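Search this site
Enter keywords
Go

Preparing a Utility Room for Equipment Use: Walls, Ceiling, Exits and Desk Placement

By Eimear Ó Briain, Facilities Guidance, Grundstead
December
Shared 80 times | 2 comments

This guidance applies to staff who have been assigned a plain room in one of the Grundstead buildings and who intend to place desks and powered equipment in it. It covers the order in which the work should be done and the points that are checked before the room is released for use. It does not cover laboratories, kitchens or rooms in which food is stored.

Before you begin

Obtain the room plan from the facilities desk. The plan shows the door, the fixed outlets, the light fittings and the position assigned to the fire extinguisher. If the plan and the room differ, mark the difference on the plan and return a copy. Do not correct the room to match the plan without first speaking to the building manager.

You will need:

A tape measure
Painter's tape
Cable clips suited to painted walls
A soft broom and a damp cloth
A stepladder approved for indoor use
Two people for any desk longer than an arm span

Read the whole of this page before moving anything. Most of the delays reported to us come from desks that were placed first and then had to be moved again when the door was checked.

Step 1. Clear the floor

Remove all loose items and sweep the floor from the far wall toward the door. Wipe up any spills and allow the floor to dry fully. Look for lifted edges, worn patches and old tape. Old tape should be removed by hand; scrapers are not to be used on painted or coated floors.

Dark floors hide small objects, and a second pass with the lights at full strength is recommended.

Step 2. Check the ceiling and the lights

Rooms in the Flisalau building have ribbed metal ceilings with hanging light panels. Dust collects in the ribs and falls when the ceiling is disturbed, so any cleaning overhead must be finished before equipment is uncovered.

Turn on each light panel and wait for it to reach full brightness. Stand where the operator will stand and look at the desk. If a panel throws glare on the work surface, move the desk, not the panel. Hanging panels are fixed by the electrical contractor and may not be shifted, tilted or used to support cables, signs or decorations.

Where a room has a skylight, visit it both in the morning and at 2 in the afternoon before deciding on the desk position. Strong daylight can make a display hard to read.

Step 3. Look over the cables and outlets

Follow every visible cable from one end to the other with your eyes. A cable that drops from the ceiling to a wall outlet should hang clear of door swings, chair backs and walkways. Do not pull it tight. Do not paint over it.

If a cable must be secured, place the clips 200 millimeters apart and stop short of the outlet box so that the cover can still be opened. Drilling into walls requires a written permit – this includes small holes for hooks.

Report the following to the electrical contractor and leave the outlet out of service until it has been seen:

A cover that is cracked or missing a screw
A cable with a split or flattened jacket
Any outlet that is discolored
A label that does not match the plan

Step 4. Mark the exit route

Open the door fully and mark the edge of its swing on the floor with painter's tape. Then mark a clear walkway from the farthest seat to the door. Nothing may be stored inside these lines, including chairs, empty boxes and deliveries that are expected to be collected the same day.

The fire extinguisher stays in its assigned position. It should be possible to walk up to it and lift it without moving anything else. Check that the pin is in place, that the hose is attached and free of cracks, and that the inspection tag is in date. If the tag has expired, send the room number to the facilities desk and request a replacement before the room is used.

Staff sometimes hang coats on an extinguisher or set bags in front of it. Supervisors are asked to correct this when they see it.

Step 5. Place the desk

Desks with a rounded front edge are preferred in narrow rooms and beside walkways. Set the desk so that a seated person does not have his or her back against the door. Leave enough space behind the desk for one person to reach the cables without climbing.

Once the desk is in position, press down gently on each corner. Adjust the feet until there is no movement. Do not use folded paper or card under a leg.

Step 6. Set out the equipment

Put desk machines on the surface one at a time, starting with the heaviest. Keep the front of each machine at least 200 millimeters from the edge of the desk unless its manual states a greater distance. Openings and vents must remain uncovered. Store the manual in the room, in the folder supplied by Malý.

Keep drinks off any desk that holds powered equipment.

Step 7. Request the release check

Send the marked plan to Bohdana Nechyporuk at the facilities desk. She will arrange a visit and sign the Girkell form if the room is ready. The form is kept on the inside of the door.

If the room fails, the reason is written on the form and only that item is checked at the next visit. Rooms that remain unused after release – for example, over a long break – should be walked through again using Steps 3 and 4 before work resumes.

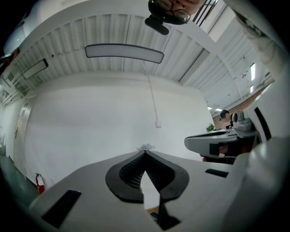
Ribbed ceiling, hanging light panels and a plain wall, with the fire extinguisher on the floor near the door.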